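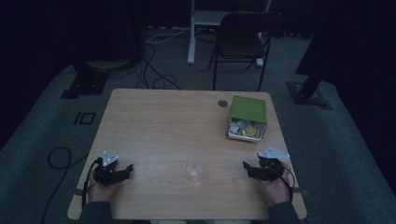 Handheld pair at the table, cup between them, scrap box at the back corner.

Sullgate shared workshop: walk-round checklist for the handheld gripper build
Checked by Dima Tarawneh, 23/03/2026
Marks used: OK / FIX / WATCH

Hi all! Same list as in January, with a few lines added for the cables, and my comments under each one. I wrote these as I went, so some of them ramble (sorry, Veikko, I know you like one-word answers). If you're using the table this week, please read at least the FIX ones.

FLOOR AND CABLES

1. Walkway clear on both sides of the table
WATCH. You can get by, but there's a black cable looping out on the left side and I would not want to meet it with my arms full. Coil it or push it under.

2. Cables behind the table tidy
FIX. This is the big one. Black and white cables are all curled up together on the carpet between the table and the back wall, and I can't tell by looking which one goes where. I want them sorted and strapped before we add anything new. The table has a perfectly good round cable hole at the back and I'd love to see us use it!

3. Gripper cables have slack and can't catch
WATCH. The left one hangs down over the front edge of the table, right where your knees go. Fine if you sit still, not so fine if you jump up to grab your coffee. Before you stand, put both grippers down and look at where the cables are. I've asked Veikko if we can clip that one to the table leg with a loose loop, and he's thinking about it.

4. Stands steady, bases flat
OK. I gave each of them a push at shoulder height and nothing tipped. Keep the bases flat on the carpet, please, and don't park one on top of a cable.

5. Curtains clear of anything warm
OK. Nothing warm near them. Power bricks stay out from under the curtains, same rule as always.

TABLE AND SEATING

6. Table steady, top clean
OK. No rocking. I ran my hand around the edge and the corners are nice and rounded, so no snagged sleeves.

7. Only what you need on the table
OK. Box at the back, cup at the front, plenty of elbow room. The clear cup is really hard to see against the light wood, though. I'd put a strip of colored tape on it, but Veikko says we want it clear for the grasping runs, so fine, it stays clear. It stays EMPTY too. No water anywhere near the electronics.

8. Scrap box okay to reach into
OK. Paper bits and small wrappers. I tipped the whole lot out and went through it for staples and blades and found none. If you top it up, soft stuff only, and please no food wrappers that still have food in them (yes, this is about the raisins).

9. Spare seating out of the way
OK. The folding chair behind the table is fine where it is. Hinge is good, no wobble. Fold it flat if you're going to work back there.

GRIPPERS

10. Fingers, screws and edges
WATCH. Right one is good. On the left one I found 2 screws I could turn with my fingernail, so I snugged them up with the small Hultitz driver and put a dot of paint across each head. If the paint line is broken, stop and tell me. The fingers are pretty angular and they do pinch, so keep your free fingers behind the grip and don't test them on your friends.

11. Marker plates tight
OK. Both white triangles are on solid. Please don't pick the gripper up by the plate! It's thin, the corners are pointy, and if it shifts we have to redo the calibration, and that eats up most of an evening.

12. Cable joints at the grip
OK. No nicks, no bare wire. I flexed each one gently with the power off.

13. Sleeves and jewelry
OK. Sleeves should end at the wrist and fit close, no dangling bracelets. Long hair tied back.

14. Breaks
WATCH. Holding those things up gets tiring faster than you'd think. I did around 100 pick-and-place tries in one sitting last month and my thumbs complained for days. Stop sooner than I did!

TO DO
- Sort and strap the cables behind the table (Dima and whoever is free)
- Coil the loop on the left side (Dima)
- Decide on the clip for the left gripper cable (Veikko Seppälä)
- Check the paint marks again after the next long session

Straps are in the drawer marked Clustanura, under the spare plugs.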